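# 発表者用ノート:業務画面における入力フォームの検証とエラー表示の統一

配布資料とあわせて使用する。本文は読み上げ原稿ではなく、各スライドで述べる内容の要旨である。括弧内は進行上の注意とする。

## 開会の挨拶

(照明が落ちるまで待つ。最初のスライドは表題のみ。)

本日はお集まりいただき、ありがとうございます。Drelowのフロントエンド基盤部門より、入力フォームの検証処理とエラー表示の統一について報告いたします。

当部門では、社内の共通部品群であるJokanoの保守と、受発注管理システムAnsariの画面改修を担当しております。本日の内容は、Ansariの画面改修を進める過程で整理した方針と、それをJokanoに取り込んだ際の設計上の判断が中心となります。

特定のフレームワークに依存した話は、できるかぎり避けております。サンプルコードは標準のHTMLとJavaScriptの範囲で記載しましたので、各部署でお使いの環境に読み替えてお聞きください。

質疑の時間は最後にまとめて設けております。ただし、用語について不明な点がございましたら、途中でお手をお挙げいただいて差し支えありません。

## 対象範囲

(対象画面の一覧は配布資料の別表にある。スライドでは読み上げない。)

今回の対象は、Ansariの画面のうち、利用者が値を入力して送信する71画面です。閲覧のみの画面、および帳票の出力画面は対象に含めておりません。

対象外とした帳票の出力画面にも、日付の範囲を指定する欄はございます。これらは別の改修計画に属しているため、本日の方針をそのまま適用する予定は現時点ではありません。この点は事前にお問い合わせをいただいておりましたので、先に申し上げておきます。

また、サーバー側の検証処理そのものは範囲外です。本日「検証」と申し上げる場合、特に断りのないかぎり、ブラウザー上で行う検証を指します。サーバー側の検証は従来どおり必須であり、ブラウザー上の検証によって省略できるものではありません。

## 改修前の状況

改修前のAnsariでは、エラーの表示方法が画面ごとに異なっておりました。画面の上部にまとめて表示するもの、入力欄の右側に表示するもの、ダイアログで通知するもの、入力欄の枠の色だけを変えるものなど、表示方法を分類すると11種類に及びました。

この状況が生じた経緯を簡単に説明いたします。Ansariは部署ごとの要望に応じて画面を追加してきたシステムで、検証処理も画面ごとに記述されておりました。共通の部品として切り出されていたのは、必須項目の判定と文字数の判定だけです。郵便番号や取引先コードの書式の判定は、同じ内容のコードが複数の場所に複写され、その後それぞれ別々に修正されていました。

その結果、同じ取引先コードを入力しても、ある画面では受け付けられ、別の画面では拒否されるという事象が報告されました。前後の空白を取り除いてから判定する画面と、取り除かずに判定する画面が混在していたことが原因です。

利用者からの問い合わせにも、この不統一が表れています。「登録ボタンを押しても反応がない」という問い合わせの多くは、画面外にスクロールされた位置にエラーが表示されていたものでした。処理は正しく止まっていたものの、利用者にはその理由が伝わっていなかったということになります。

(ここで旧画面の操作を録画したものを流す。音声はない。再生中は説明を控える。)

## 検証を行う時点

検証をいつ行うかは、部門内で最も議論を要した項目です。

候補は、入力のたびに行う方式、入力欄から離れたときに行う方式、送信時に行う方式でした。イベントでいえば、それぞれinput、blur、submitに対応します。

入力のたびに検証する方式では、利用者がまだ入力の途中であるにもかかわらずエラーが表示されます。メールアドレスの欄を例に取りますと、最初の文字を打った時点で「正しい形式で入力してください」と表示されることになり、好ましくありません。さらに日本語入力においては、変換が確定する前の文字列に対して検証が走るという問題があります。

一方で、送信時にのみ検証する方式では、項目の多い画面において、誤りに気づくのが最後になります。Ansariの新規取引先登録画面のように縦に長い画面では、利用者の負担が小さくありません。

当部門では次の方式を採用いたしました。

- 初回の検証は、入力欄から離れたとき、または送信時に行う。
- 一度エラーとなった欄については、以後、入力のたびに再検証を行う。
- 未入力のまま離れた必須欄は、送信時までエラーとしない。

最後の項目について補足いたします。キーボードで操作する利用者は、Tabキーで入力欄を順に移動し、画面の全体を確認することがあります。通過しただけの欄が次々にエラーとなる動作は、この確認作業を妨げます。そのため、必須の判定のみを送信時まで遅らせることといたしました。

日本語入力への対応としては、compositionstartとcompositionendの各イベントを監視し、変換中は再検証を行いません。ブラウザーによってcompositionendとinputの発生順序が異なる場合がありますので、順序に依存しない書き方が必要です。

```javascript
let composing = false;

field.addEventListener('compositionstart', () => {
 composing = true;
});

field.addEventListener('compositionend', () => {
 composing = false;
 revalidateIfNeeded(field);
});

field.addEventListener('input', () => {
 if (!composing) {
 revalidateIfNeeded(field);
 }
});
```

(コードの行を逐一読まないこと。変換中の状態を変数で保持している点のみ指し示す。)

この書き方では、順序によっては検証が続けて呼び出されることがあります。再検証の処理は同じ値に対して同じ結果を返すように作成していますので、重複して呼び出されても表示に影響はありません。

## ブラウザー標準の検証機能の利用

HTMLには、required、pattern、maxlengthといった属性による検証機能が備わっています。JavaScriptからは、各入力欄のvalidityプロパティを通じて判定結果を参照できます。

Jokanoの旧版は、この標準機能を使用せず、独自の規則オブジェクトですべてを判定しておりました。新版では、標準の属性で表現できる規則は属性で記述し、表現できないもののみをsetCustomValidityで補う構成に改めました。

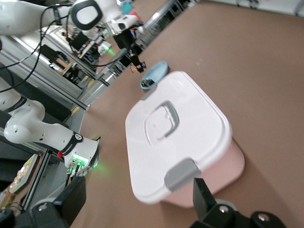
ただし、標準のエラー吹き出しは使用いたしません。吹き出しの文言と外観はブラウザーごとに異なり、表示時間も制御できないためです。form要素にnovalidate属性を付与すると、送信時の自動的な検証と吹き出しの表示が抑止されますが、validityプロパティやcheckValidityメソッドは引き続き利用できます。判定は標準機能に任せ、表示は自前で行うという役割分担になります。

setCustomValidityの使用にあたっては、解除の漏れにご注意ください。空でない文字列を一度設定すると、空文字列を設定し直すまで、その入力欄は無効と判定され続けます。改修の初期段階で、値を訂正しても送信できないという不具合が発生しましたが、原因はこの解除漏れでした。

現在のJokanoでは、検証関数の冒頭で必ず空文字列を設定し、その後に判定を行う形に統一しております。

```javascript
function validate(field) {
 field.setCustomValidity('');

 if (!field.validity.valid) {
 return messageFor(field);
 }

 const custom = runCustomRules(field);
 if (custom) {
 field.setCustomValidity(custom);
 }
 return custom;
}
```

maxlength属性については、もう一点申し添えます。この属性は利用者の入力を制限するものであり、スクリプトから設定された値に対しては、文字数超過の判定が働きません。他システムから値を引き継いで初期表示する画面では、別途、文字数の判定を行う必要があります。Ansariでは見積書の複写機能がこれに該当いたしました。

## 項目間の検証

単独の入力欄では判定できない規則があります。開始日と終了日の前後関係、配送方法に応じた住所の要否などがその例です。

このような規則について問題となるのは、エラーをどの欄に帰属させるかという点です。開始日が終了日より後になっている場合、誤っているのが開始日であるか終了日であるかは、システムには判断できません。

Jokanoでは、関連する入力欄をfieldset要素でまとめ、そのまとまりに対してエラーを表示いたします。文言も「開始日は終了日以前の日付を指定してください」のように、両者の関係を示すものとしています。送信時に焦点を移す先は、まとまりの中の先頭の欄と定めました。

再検証については、関連する欄のいずれが変更された場合にも行います。改修の途中で、終了日を訂正しても開始日側のエラーが残るという指摘を受けました。依存関係を一方向にしか登録していなかったことによるもので、現在は登録時に双方向となるよう修正済みです。

非表示となった欄の扱いも統一いたしました。配送方法を「営業所受取」に変更すると住所欄が非表示になりますが、この場合は住所欄をdisabledとし、検証の対象からも送信の対象からも外します。見た目だけを隠す実装では、画面に見えない必須欄のために送信できない状態が生じます。

(この説明には配布資料の構成図を参照していただく。スライドには図がない。)

## エラーの表示位置と関連付け

表示位置は、入力欄の直下に統一いたしました。右側に表示する案もございましたが、画面を拡大して使用する利用者にとっては、右側の表示が視野から外れやすいという問題があります。

入力欄とエラー文言の関連付けには、aria-describedby属性を使用いたします。あわせて、エラーの状態にある欄にはaria-invalid属性をtrueとして付与します。

```html
<label for="customer-code">取引先コード</label>
<input id="customer-code" name="customerCode"
 required aria-invalid="true"
 aria-describedby="customer-code-hint customer-code-error">
<p id="customer-code-hint">半角英数字で入力してください。</p>
<p id="customer-code-error">取引先コードに全角文字が含まれています。</p>
```

aria-describedbyには、空白で区切って複数のidを指定できます。補足説明とエラー文言の両方を指定しておけば、読み上げソフトの利用者にも双方が伝わります。エラー発生時に補足説明のidを上書きしてしまう実装が旧画面に見受けられましたので、移行の際にご確認ください。

色の使用については、社内の表示基準に従い、色のみで状態を区別しないことを原則といたします。枠線の色に加えて、文言の先頭に「エラー」の語を付す形としました。装飾的な記号を用いる案は、読み上げの際に記号名が読まれる場合があるため採用しておりません。

placeholder属性に入力例や注意事項を記載することは、今後認めない方針です。入力を始めると内容が消えますので、エラーになった時点で利用者が書式を確認できなくなります。書式の説明は、先ほどのコードのように、常時表示される補足説明として記載してください。

## 送信時の動作

送信時にエラーがある場合の動作は、次の順序で行います。

- すべての欄を検証し、各欄の直下に文言を表示する。
- フォームの上部にエラーの一覧を表示する。
- 一覧の見出しに焦点を移す。

一覧の各行は、該当する入力欄へのリンクといたします。リンクをたどった際は、スクロールするだけでなく、入力欄に焦点が移るようにしてください。

ただし、入力欄が7項目以下の画面については、一覧を省略し、最初にエラーとなった欄へ直接焦点を移します。項目の少ない画面で一覧を表示すると、かえって操作の手順が増えるという意見が試用時に寄せられたためです。

送信ボタンをdisabledにして、すべての欄が有効になるまで押せないようにする実装は採用いたしません。押せない理由が利用者に伝わらず、焦点も当たらないため、読み上げソフトの利用者がボタンの存在に気づかないおそれがあります。

二重送信の防止は、これとは別の問題です。送信処理が始まった後については、再度の押下を無視する制御を入れております。この間、ボタンの表示を「送信中」に変更し、同じ内容をrole属性がstatusの領域にも出力いたします。

(質問が出やすい箇所である。時間が押している場合は、質疑の時間に回す旨を伝える。)

## サーバーから返されるエラーの扱い

ブラウザー上の検証を通過した後に、サーバー側でエラーとなることがあります。取引先コードの重複や、与信限度額の超過などです。

旧画面では、これらがすべて「登録に失敗しました」という単一の文言で表示されておりました。新しい方針では、応答に含まれる項目名を用いて、該当する入力欄の直下に表示いたします。

応答の形式は、次のように定めました。

```json
{
 "errors": [
 {
 "field": "customerCode",
 "code": "duplicate",
 "message": "この取引先コードはすでに登録されています。"
 }
 ]
}
```

fieldがnullの場合は、画面全体に関するエラーとして上部の一覧に表示します。fieldに値があるにもかかわらず、対応する入力欄が画面に存在しない場合も同様です。この場合は文言を捨てず、必ず一覧に出力し、あわせて開発用の記録に残してください。

サーバー由来のエラーを解除する時点にも規則を設けました。該当する欄の値が変更された時点で、いったん解除いたします。変更後の値が正しいかどうかはブラウザー側では分かりませんので、解除は「正しいと確認された」ことを意味しません。成功を示す緑色の表示などは行わないでください。

文言を表示する際は、innerHTMLではなくtextContentを使用いたします。サーバーから返される文言には、利用者の入力値が含まれる場合があります。

通信そのものが失敗した場合、入力された値は必ず保持いたします。再読み込みを促すだけの画面に遷移してはなりません。文言には、登録が完了していない可能性があることと、再度送信してよいかどうかを明記します。受注登録のように重複が業務上の支障となる画面では、登録状況を確認するための一覧画面へのリンクを併記してください。

## 文言の標準化

エラー文言は、何が誤っているかと、どのように直せばよいかの2点を含めることを基本といたします。

「入力が不正です」「無効な値です」といった文言は、誤りの内容も直し方も示しておりません。旧画面の文言集を確認したところ、この種の表現が多数残っておりました。順次、次のような文言に置き換えております。

- 「納品希望日は本日以降の日付を指定してください。」
- 「電話番号はハイフンを除いた半角数字で入力してください。」
- 「備考は上限の文字数を超えています。内容を短くしてください。」

もっとも、書式の揺れについては、エラーとする前に、システム側で吸収できないかを検討していただきたいと考えております。電話番号のハイフンは、機械的に取り除くことができます。全角数字を半角に変換することも可能です。さきほどの電話番号の文言は、連携先の都合により変換を行えない画面に限って使用しています。

変換を行う場合は、入力中ではなく、欄から離れたときに行ってください。入力中に値を書き換えると、カーソルの位置が末尾に移動するなど、操作の妨げとなります。

敬体で統一すること、句点を付すこと、利用者を責める表現を避けることも文言基準に記載いたしました。英語表示への対応を予定している画面では、文の途中に変数を埋め込む場合に語順が問題となります。断片をつなぎ合わせて文を組み立てることは避け、文全体を単位として管理してください。

## 試験の方針

検証規則そのものは、画面から切り離した関数として単体試験を行います。境界となる値、空文字列、空白のみの文字列、全角と半角の混在は、必ず試験項目に含めます。

表示に関する試験は、利用者から見える内容を基準といたします。内部のクラス名を手掛かりに要素を探す試験は、外観の変更によって容易に失敗します。ラベルの文字列から入力欄を特定し、その説明としてエラー文言が取得できることを確認する形が望ましいと考えます。

自動試験では確認が難しい項目もあります。読み上げの順序、焦点移動後の画面の見え方、日本語入力の変換中の動作については、手作業による確認を継続いたします。確認手順書はPlekierの文書管理領域に置いてありますので、各部署の画面でもご利用ください。

なお、Plekierの検索では旧版の手順書も結果に表示されます。表題に「旧」と付されたものは参照しないようお願いいたします。

## 移行の進め方

移行は画面単位で行います。一つの画面の中に新旧の表示方法が混在する状態は、利用者の混乱を招きますので避けてください。

作業の順序は、まず既存の検証規則を書き出し、サーバー側の規則と照合するところから始めます。ここで差異が見つかった場合は、業務部門に正しい規則を確認いたします。コードの新しいほうが正しいとは限りません。

次に、入力欄をJokanoの部品に置き換え、規則を属性または検証関数として登録します。最後に、旧来の検証コードを削除します。念のために残しておくという判断は、二重の検証による矛盾の原因となりますので、お控えください。

画面の切り替えは、業務への影響を考慮し、土曜日に実施しております。切り替え後に問題が確認された場合は、設定の変更により旧画面へ戻すことができます。戻した場合でも、入力済みのデータに影響はありません。

## 残された課題

未解決の課題についてもご報告いたします。

表形式の入力画面では、各行の入力欄の直下に文言を表示すると、行の高さが変わり、一覧性が損なわれます。現在は行の下に文言専用の行を挿入する案を試しておりますが、読み上げの際に行と文言の関係が伝わりにくいという指摘があり、結論に至っておりません。

また、ファイルの添付欄についても方針が固まっておりません。ファイルの大きさや形式はブラウザー上でも判定できますが、複数のファイルのうち一部だけが条件を満たさない場合に、全体を拒否するのか、該当するファイルのみを除外するのかは、業務ごとに要望が分かれております。

下書き保存と検証の関係も検討中です。下書きの保存時には必須の判定を行わない点までは合意しておりますが、書式の誤りを含んだまま保存を許すかどうかについては、引き続き関係部署と協議いたします。

## 質疑応答の準備

(以下は想定される質問への回答である。質問がなければ読み上げない。)

**既存の検証用ライブラリーを使わない理由について。** 採用そのものを禁じてはおりません。規則の記述に外部のライブラリーを用い、表示をJokanoに任せる構成も可能です。その場合、判定結果を項目名と文言の組に変換する処理を各画面の側でご用意ください。

**古い画面をJokanoの部品に置き換えられない場合について。** 表示方法のみを方針に合わせる簡易版のスタイルとスクリプトを提供しております。ただし、項目間の検証と一覧の自動生成には対応しておりません。

**エラーの通知にrole属性のalertを使わないのかという点について。** 送信時は焦点を一覧の見出しに移しますので、alertを併用すると同じ内容が重ねて読み上げられる場合があります。欄を離れた際のエラーも、次の欄の読み上げと競合するため、alertは使用しておりません。焦点の移動を伴わない通信失敗の通知に限って使用しております。

**業務部門が文言を直接変更できるかという点について。** 文言は設定ファイルとして分離しておりますが、変更には当部門の確認を必要とします。変更の依頼は、Plekierの申請様式よりお送りください。

(終了の合図を受けたら、配布資料の末尾にある問い合わせ先を案内し、発表を終える。)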